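Gripper notebook, June. Bench 2, afternoon into evening

Picking up where I left off before lunch, which was with the Farkmont fingers off the arm and one of their screws somewhere under the bench. Found the screw. Found a different screw too, and have decided not to think about what it belongs to.

Purpose of today, for anyone reading over my shoulder: decide whether we stay with the flat fingers or spend money on the Nultari soft pads for the small parts job. Pichit Srithong wants an answer before he sends the order to Colholm, and he has asked twice in the politest way I have ever been hounded.

Setup. Same arm, same controller, wrist camera left where it was. I redid the hand-eye calibration after swapping fingers, even though in theory the fingers have nothing to do with it. Last month I trusted the theory and spent a morning grabbing air just to the left of everything. Closing force at the low setting to begin with. Ots software, the old build, because the new one forgets the tool offset every time you open the settings page. I filed that. They thanked me for my feedback.

Parts are the usual awkward family: a can capacitor and the two pushbutton switches, green cap and red cap. The capacitor is easy to close on and hard to keep straight. The switches are fat at one end, threaded in the middle and square at the other, as if designed by three people who weren't on speaking terms.

First go with the flat fingers: capacitor fine if approached square to its long axis. Off by a bit and it swivels as the fingers close, then comes up pointing wherever it likes. For bin drop, who cares. For putting it in the fixture, we care a lot. The planner takes its angle from the outline in the wrist view, and when the shadow gets included in the outline the angle is garbage. Moved the lamp. Different shadow, different garbage. Left it there, since the line won't have nice lighting either.
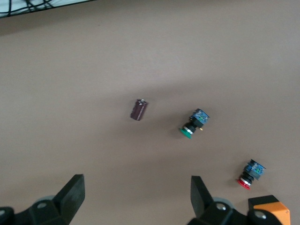
Wrist view, flat fingers open. Capacitor, green switch, red switch.

Note the broad soft shadow across the middle. The segmentation handles the colored caps very well and gets vague on the dark bodies, so its idea of where a switch is drifts toward the cap. Grasp point ends up too near the button. I put in a crude fix that finds the blue contact block as well, draws a line between the two and grips partway along it. It's ugly and it works better than the thing I spent most of May on.

Flat fingers on the switches, with the crude fix: good on the contact block, where there are sides to hold. Bad on the threads. The fingers close on the crests, everything looks lovely, then the wrist turns and the switch rolls. Raising the force helped, up to the point where I started feeling sorry for the switch. Put it back down.

Then the Nultari pads. They go on with 2 screws each, and the supplied key fits neither. Once on, they held the threaded body through a full wrist turn, which made me briefly happy. Then the capacitor. It went in crooked and the pads held it crooked, very securely. With the flat fingers you can at least nudge a part against a fence and let it straighten itself. The pads won't allow it.

The pads are also thicker, so they eat opening width and block more of the camera. On the last few approaches the tracker lost the part before contact and went in on memory. It has a better memory than I do, but I'd like that fixed before anyone calls this finished.

Log for the day stops at run 231. Runs 3 and under are junk, the offset was still set for the old fingers. I've left them in the file with a note, so please don't average them in and then come and ask me why the flat fingers look so terrible.

Where I've landed, for now: flat fingers stay on. Try a shallow V cut into one of them for the threads, and leave the other flat for the contact blocks. Pichit, don't order the full set of pads. One spare pair would be useful.

To do: print the V finger, the short version first. Mask the finger tips out of the segmentation. Find a key that fits. Put the second screw in the jar — unless the arm starts rattling, in which case see the top of this page.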